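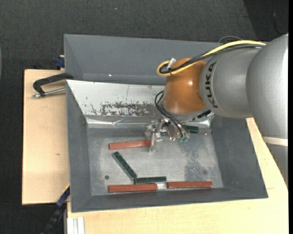 What should a small shop budget for a bin-picking cell, beyond the price of the arm?

Plan on the arm being less than half of what you spend. The gripper, the vision, the guarding, the integration hours and the bins themselves make up the rest, and the bins are the part most buyers forget to price at all.

Flolent Bin Picking Package
Supplied and supported by Widilwood
Page text by Leopoldo Tapia, applications desk
Prices reviewed each July

I have written this page the way I would want to read one. If you came for a payback calculator, we took ours down. It asked for five numbers, and every customer guessed at four of them.

What the package covers

Flolent is our name for the gripper, the picking software, the cable dressing and the setup time. The arm is quoted separately. If you already own one and it is in decent shape, tell us the model and the controller version before you ask for a quote. We have turned down arms that looked fine because the controller was too old to talk to anything.

Included:
Two-finger gripper with one set of fingers
Picking software, single seat
Hose and cable dressing for the wrist
10 days of setup at your site
Spare finger set

Not included:
Robot arm and controller
Guarding and safety review
Compressed air supply
Bins
Anything downstream of the drop point

About the fingers

Fingers wear out. Any vendor who calls them permanent is selling to somebody who hasn't run a cell yet. We count them as a consumable and you should too. Bars and blocks are the easy case, and even there the trouble starts when a part ends up tight against a wall and the fingers have no room to get around it. Ask every supplier you talk to, us included, to show you the last few parts coming out of a bin. Full bins make everyone look good.

About the bins

A new bin in a showroom is a poor stand-in for the one on your floor. Paint chips, bare metal shines through, and shiny patches can confuse a vision system. Send us one of your worst bins for the trial. Please don't clean it first.

Bins also have to sit in the same spot every time. Clamps to a bench will do for a trial. For production, get a proper locating fixture and put it on the budget now – it always ends up as a change order otherwise.

Cables and hoses

The bundle on the outside of the arm is the first thing I look at on a used machine. Look for rubbing where it loops over the wrist. Replacement dressing is a stocked item and takes a morning to fit. Budget one set in the first year and be pleased if you don't need it.

Cycle time

Our sales sheet used to give a cycle time. I asked for it to be removed. The figure was real, but it came from one part in one bin with the drop point close by. Your number comes out of the trial. We run 50 picks in a row with your parts, no hands in the cell, and you get the full log with the misses left in. If a supplier sends you a video with cuts in it, ask for the one without.

How we compare

People usually have a quote from Stateo or Hviid in the other hand. Stateo bundles the arm, so the total looks easier to read, though you should ask what the software costs after the first year. Hviid sells a good gripper and leaves the integration to you. If you have a controls person with spare time, that may well be the cheaper road. Most shops I visit do not have that person.

Lead time and terms

Gripper and software: 19 working days from order
Trial with your parts: booked separately, fee credited if you buy
Deposit: 49 percent, balance after site acceptance
Software renewal: yearly, price held for the first two renewals
Phone support: 7 a.m. to 4 p.m.

When to leave it alone

If you run more than 10 part types a shift and change over by hand, hold off. The same goes if the job keeps one person busy for only an hour or two a day. A chute or a tilted table costs very little and might get you most of what you wanted.

To book a trial, send the part drawing, the bin size, the weight of the heaviest part and what you think the job costs you today.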